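Chapter 4
Depth on a Flat Surface

4.1 Introduction

The previous chapter dealt with outline and proportion as they apply to single objects seen from the front. The present chapter takes up the question of how a sheet of paper, which has only height and width, can be made to suggest distance. Students who have completed the exercises in Chapter 3 will already have met some of the difficulties. A jug drawn with care may still seem to float, and a table with four correctly measured legs may seem to tip towards the reader.

The means by which depth is suggested are usually called depth cues. Some belong to line, some to tone and some to the arrangement of objects on the page. They are treated separately in this chapter for the sake of clear teaching, although in practice a drawing that relies on only one of them is rare. Sections 4.2 to 4.4 introduce the main cues in turn. The formal construction of one-point and two-point perspective is held over to Chapter 5, and no measuring instruments are needed before then.

4.2 Contact and cast shadow

An object is understood to rest on a surface when the drawing shows where the two meet. Beginners often complete the object first and add the ground afterwards, with the result that the lower edge is treated as an ordinary outline. It should be given separate attention. Along the line of contact the tone is normally at its darkest, and it grows lighter as it moves away from the object.

Flat objects make a useful first subject. A dish or a tray has very little height of its own, so that the shadow must do most of the work of setting it on the table. The softness of the shadow's edge also tells the reader something about the light. A small, strong lamp gives a firm edge, whereas light from a wide window or an overcast sky gives a gradual one.
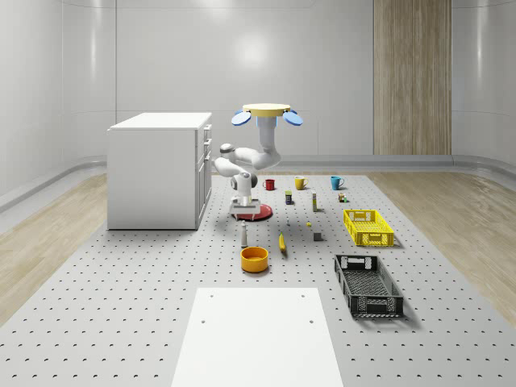
Figure 4.1 A flat round plate with a soft cast shadow.

The teaching collection at Gundbridge holds 796 student drawings of still-life subjects, arranged by term of study. Those from the first term show a common fault, in which every shadow is given the same grey from one side to the other. By the third term most students have learned to vary the tone, and the objects settle on to their tables accordingly. Readers able to consult the collection are advised to compare folders from the two terms before attempting Exercise 4A.

4.3 Converging lines and texture

Lines that are parallel in the world, and that lead away from the viewer, appear to draw together as they recede. Roads, railway platforms and the edges of long tables are familiar cases. The effect was well understood by workshop draughtsmen long before most drawing schools taught it by rule, and many of the older manuals simply instruct the pupil to hold up a straight rod and judge the slope of each edge against it. The method remains sound and is used throughout this chapter.
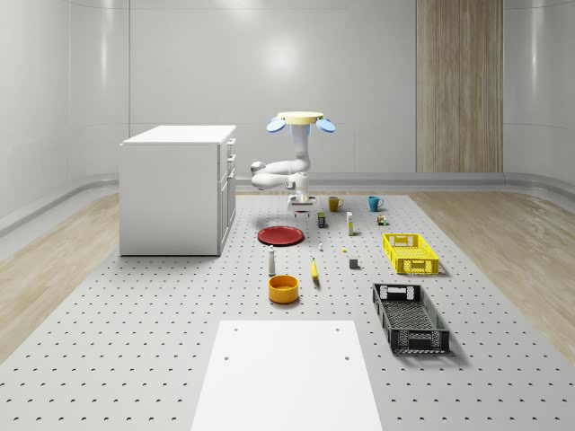

Texture gives a second and related cue. Where a surface carries a regular pattern, such as paving, brickwork or woven cloth, the units of the pattern appear smaller and closer together with distance. A ploughed field seen from a low bank is the standard outdoor subject, and the vineyards above Canach have been used for the same purpose by several generations of students. Indoors, the pattern may be much finer. The light grey platform in Figure 4.2 narrows towards the back, and the small dark perforations, set out in rows, allow the eye to follow its surface from the near edge to the far one. A plain top of the same outline would give the reader only the two sides to judge by. When drawing such a pattern, the student should establish a few guiding rows first and should on no account draw each unit at the same size.

It is seldom necessary to complete a texture over the whole of a surface. A patch near the viewer and a lighter patch further off will generally be enough, and the plain paper between them will be read as more of the same.

4.4 Scale and familiar objects

A reader brings to any drawing a fair knowledge of how large everyday things are. A chair, a door or a cup therefore serves as a measure for whatever is placed near it. In the Lullier studies, a set of garden views made over several seasons, a single watering can was moved from one path to another, and its size on the page is often the clearest sign of how far the path lies from the viewer.

The same principle holds over short distances. In the April examination paper set for the Quintana certificate, candidates were asked to draw a table top 80 centimetres deep with one household object upon it. Of the 1,602 scripts received, the most successful were those in which the object had been drawn to a believable size before any detail was added to the table.

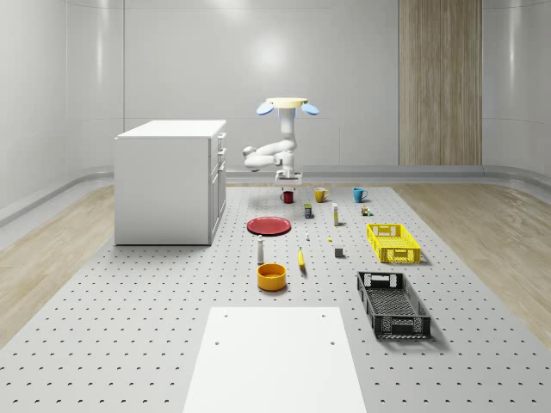 Figure 4.3 A small red mug as a guide to scale on a large perforated surface.

Exercise 4A. Place a plate on a plain table near a window. Draw the shadow first, in three tones, and add the outline of the plate last.

Exercise 4B. Choose a patterned floor or cloth. Draw only the rows nearest to you and those furthest away, leaving the middle of the sheet blank.

Exercise 4C. Draw the same mug twice on one sheet, once at the front of a table and once at the back. Measure the height of each on your drawing and keep a note of the figures for use in Section 5.1.

Contact: Gundbridge Drawing Course Office | © Gundbridge, text revised 29 August 2019 | Back to top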